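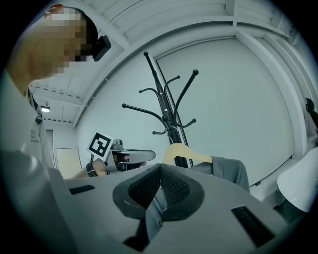
2019-03-30

OK so. Gripper number two is alive, kind of, and I have maybe twenty minutes before dinner so this is going to be quick and badly organized.

For anyone who missed the December post: I've been building a pair of hand-held grippers, the kind you squeeze yourself, with a camera on them and a printed tag on top for tracking. First one got done over the holidays on my kitchen table. Second one moved to the shared shop at Flivdale because my upstairs neighbor has opinions about printer noise at 2 am. Fair enough.

Where things stand:

Housing is version 4. Version 3 looked fine and then the right-hand slot came out too tight for the connector and I went at it with a file for an entire evening like an idiot. Moved the slot, made it bigger, reprinted. Gray filament again, same spool, Junpei Kuroda keeps asking if I'm ever going to do one in orange. No. I have so much gray left.

The print took about 58 hours if you count the one that came off the bed. I count the one that came off the bed.

Finger pads. This is the part I'm happy with! The old ones were solid rubber and way too stiff, anything soft just skidded out. New ones are a black mesh in a rim, so they give when you close on something. I stole the idea from a kitchen sponge, more or less. They flex a lot more than I expected and I had to shim the hinge so the two sides meet in the middle and not slightly past each other. Still not perfect. If you squeeze really hard there's a click and I don't know where the click lives. Suspects are the left pivot, or the little return spring, or me.

Test job is clothes. Everybody does blocks and cups and I am so bored of blocks and cups. So it's a shirt, a hanger, a coat rack. Take the hanger off, put it back on, turn it around, do it again. Sounds like nothing and it's a pain. The hanger wants to swing. The shirt wants to slide off one shoulder. And the rack has those curvy arms with a round knob on the end, so you have to lift up and over the knob before anything comes free, and with a flat jaw you can't feel when you've cleared it. My hands know how to do this. My hands inside a gripper do not.

Fumiko Ebihara came by and tried it and got the hanger back on first go, then handed me the thing and said it was too heavy at the front. She's right. I weighed it when I got home and it's 610 grams, a good chunk of that hanging out past your knuckles. After a while the wrist really feels it. So next job is moving weight back toward the handle. Maybe a shorter nose. Maybe the battery goes behind the grip, but then the cable run changes and I have to redo the slots AGAIN and I just did the slots.

Tags. Printed on plain paper the first time, stuck down with tape, and the ceiling lights bounced right off the tape and the tracker lost it every time I tilted past a certain angle. Matte sticker paper fixed most of that. Leave the white margin on around the black border, by the way. I trimmed one right to the edge because it looked neater and detection fell off a cliff. Took me far too long to work out why. Also glue the tag to a stiff square before you mount it, mine curled up overnight at one corner and the pose estimate got all wobbly.

Camera view is very wide, which I like for this, you get the pads and the hands and pretty much the whole room in one go. Straight lines go all bendy near the top. The calibration takes care of it, mostly. I used the Sakamoto checkerboard PDF that was already on the shop computer and it turned out the printer had scaled it to fit the page. Check your squares with a ruler, people. I lost a whole calibration to that and half of teh next one.

Stuff still on the list:
lighter nose
find the click
longer screws for the tag mount, the ones from Gidari are 2 threads short of useful
second shirt, something slippery
write up the wiring before I forget it

I know a few of you asked for the files. I'll put them up once the slots have stopped moving around, I don't want someone printing version 4 and then cursing me when version 5 shows up a week later. If you really can't wait, email me and I'll send what I've got, warts and all. The folder is called Flillau, don't ask, it was a typo that stuck.

Rice cooker just beeped. More when the nose is done.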